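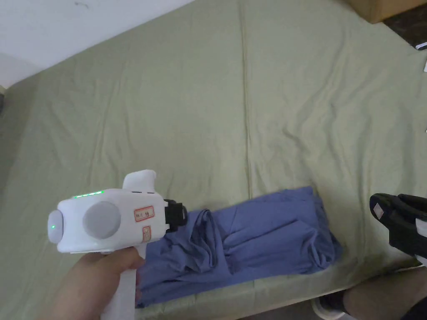 How to Run a Used Soccer Uniform Swap

A uniform swap gets shirts, shorts and socks from the players who have outgrown them to the players who need them. The steps below are the ones we use at the Kivstead youth league each April. They should work for any club with a room and a few tables.

Step 1. Pick the room and the time

Book the room for three hours, even if the swap itself is shorter. We open the doors at 9 a.m. for drop-off and start the swap at 10:30. A school cafeteria is better than a gym - the tables are already there and you don't have to cover the floor.

Step 2. Tell people what you will take

Send one message to all team parents 30 days ahead, and a second one the week of the swap. Keep it short. Ours says:

Washed shirts, shorts and socks, any color
Shin guards with both straps
Cleats with no split soles
No underwear, no mouth guards, no helmets

If your league changed jersey suppliers, say which style is still legal for games. We moved from Didenko shirts to Allow shirts, and the older ones are now fine for practice only.

Step 3. Set up by size

Put out one table for each size, youth small through adult large. That makes 6 tables for us. Tape the size to the front edge of the table where people can read it from the door. Cleats go on the floor along the wall, tied together by the laces.

Blue fabric, loosely bunched
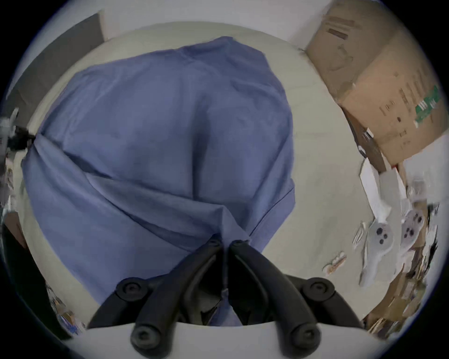 Step 4. Check everything at the door

Two people at the drop-off table is enough. Look at the seams under the arms, the collar and the waistband elastic. Small holes can go in a mending box. Anything with a cracked number goes to the practice pile. Write the size on a piece of masking tape if the tag has worn off.

Give each family one ticket per item they bring in. Families with nothing to trade get five tickets, no questions asked.

Step 5. Fold the shirts the same way

Lay the shirt flat, fold one side in toward the middle, then the other, and bring the hem up to the collar.

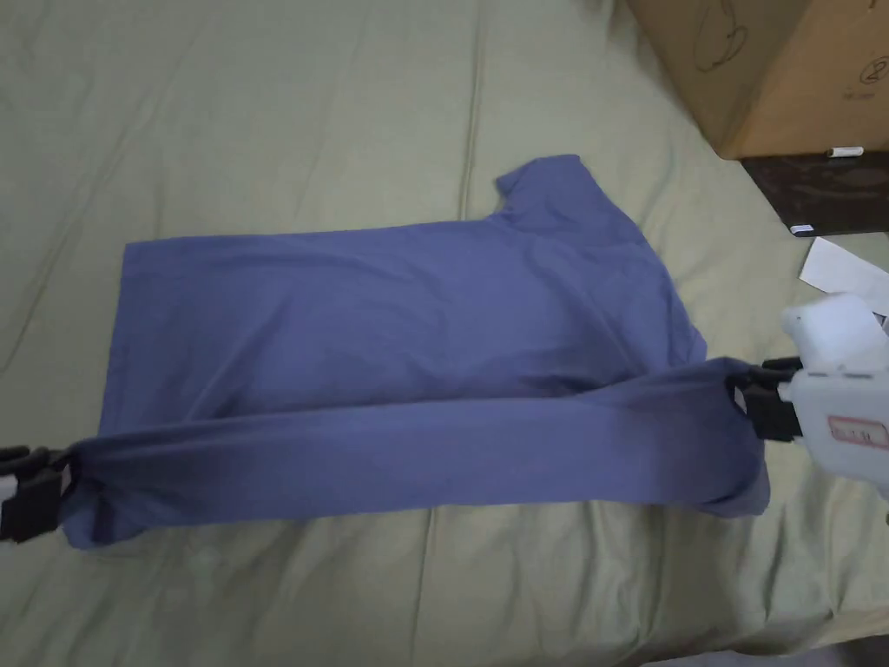

Stack them with the collars facing out and keep the piles low, ten shirts at most. Tall piles fall over as soon as somebody pulls one from the bottom. Shorts can be folded once and laid flat.

Step 6. Run the swap

Let people in by team, youngest first, with ten minutes between groups. After the last group, open the tables to everyone and stop collecting tickets.

Step 7. Deal with the leftovers

Bag what is left by size and label the bags. We take ours to the Sostitton rec center, which lends shirts to its drop-in players. Call first to make sure they have shelf space. Cleats that are left two years in a row should be recycled.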